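Does the label mean anything? Checking "local" produce at Cuncombe market
Vega Pastor, Food Systems project report
9 August 2025

Background

Everybody in our course seems to agree that local food is better. It's fresher, it's greener, it keeps money in the district. I wasn't convinced, mostly because the readings we were set kept citing one another. Cuncombe market's rules say a stall may use the word "local" if the produce was grown within 100 kilometres. I wanted to know whether the stallholders could back that up, and whether it would matter much if they couldn't.

Method

I visited the market on two mornings and spoke to seven stallholders who had the word on a sign. Each was asked the same things: where the produce was grown, who grew it, and whether they had any paperwork. I also asked what they charged for tomatoes, and compared that with the Fukano supermarket across the car park. Seven is a small sample and I won't pretend otherwise.

What the stallholders said

Four named a farm straight away. Of those, two could show me an invoice or a delivery docket. One was friendly but vague ("up the valley, mostly"), and one said his supplier, Aryee, handled all that. The last told me the tomatoes came from a glasshouse near Tetus, 300 kilometres off by road, and that she'd always considered that local enough. I liked her the best of the lot – she was the only one who volunteered a distance.

As for the rule, it has never been enforced, according to the market office. There is a form. It gets filed.

Price

Tomatoes were dearer at six of the seven stalls than at Fukano. That might be fair enough if they tasted better, but I didn't run a blind tasting and I'm suspicious of anyone who says they can tell without one. Stalls also vary a lot in how they present things, and I think presentation does a good deal of the persuading. One tomato in a little wicker basket says "picked this morning" whether it was or not.
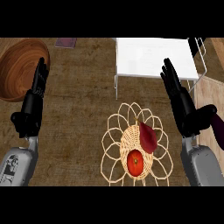

Emissions

The usual claim is that shorter trips mean lower emissions. My lecturer's notes and the textbook both treat distance as the main thing, yet a half-empty ute driving in from a farm could easily use more fuel per kilo than a full truck. None of the stallholders kept fuel records, so I can't put a figure on it. I've left the column blank in my results table and not guessed.

Limits and next steps

I only asked about tomatoes, and winter is a poor time to ask. I plan to go back in October with the same questions and add eggs and honey.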